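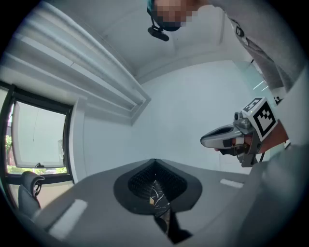

Vol. 15, p. 1588

**Flulodham shadow theater** is a form of puppet performance associated with the market town of Flulodham. Flat jointed figures are held against a lit cloth screen and worked from behind with rods. The tradition is known mainly through the Protis company, which has performed in the town each September since its founding by Glykeria Tzanetos and her cousin Paraskevi Spanos.

## Origins

Tzanetos learned to cut figures in the Antoniadis workshop, where she prepared hides and painted scenery for touring players. When the workshop closed she moved to Flulodham with a trunk of patterns, several of them unfinished. The first shows were given in the yard behind the corn exchange and drew on comic plots she already knew: the hungry servant, the false doctor, the wedding that goes wrong.

Local material came in slowly. The ferryman Haneck, now the best-known character, began as a minor part in a play about a flooded mill. He has a long chin, a patched coat and one arm with an extra joint, used for pointing at people in the audience. Paraskevi Spanos wrote most of the Haneck plays and gave him his habit of answering every question with a price.

## Figures and screen

Older figures are made of calfskin scraped thin and colored with dyes. Newer ones are cut from clear plastic sheet, which holds up better in damp weather but curls under a hot lamp. Joints are tied with knotted gut or nylon line. Each figure has one main rod fixed at the shoulder, and larger figures have a second at the hand.

The screen is plain cotton, laced to a folding frame and wetted before a show to tighten it. Oil lamps were used at first. The company changed to electric light after a fire in the scenery store, in which the original mill backdrop was lost.

## Performance

A full evening lasts two plays with a musical interval. One lead player speaks all the parts, while one or two assistants pass figures and work the crowd scenes. Scripts are loose, and the opening exchange between Haneck and his passenger is usually made up on the night. The musicians sit to the left of the screen in view of the audience.

Despina Spanos took over as lead player from her mother. Jonatan Bråten, who joined as a fiddler, arranged the songs now in regular use. Ngọc Ninh added water effects made with rippled glass, first seen in *The Ferryman's Bill*.

## Collection

The company's patterns, playbills and retired figures are kept at the town library. The collection holds 3000 items, of which 20 figures are on permanent display. The rest can be seen by appointment.

## See also

- Rod puppet
- Shadow play
- Toy theater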